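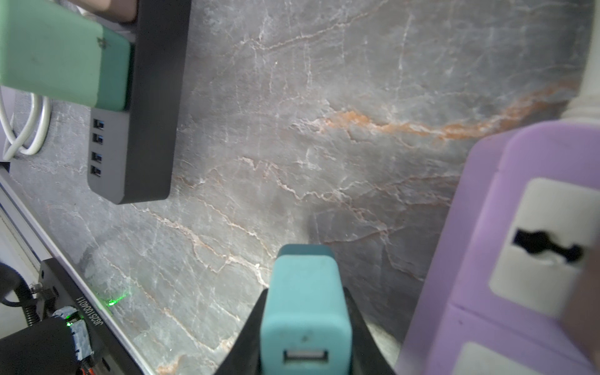

About Tindgate

Tindgate is a language school on the second floor of the old MacPherson building, right over the bakery (yes, you can smell the rolls during morning class!). We opened with one evening course in Norwegian and a box of secondhand textbooks. Now we teach 7 languages to 85 students a term, and we still get a kick out of every first "good morning" said out loud.

Classes are small and there's a lot of talking. Beginners start speaking in the first lesson, mistakes and all, and grammar comes along as they need it. Our lending library, the Jotard Room, has more than 2,000 books, comics and old magazines, and you're welcome to borrow from it even between terms.

Every June we take a group to Ploseck for a week of lessons, hiking and very long dinners. Come sit in on a class first if you like. Visits are free, just call the office.

Page updated March 2023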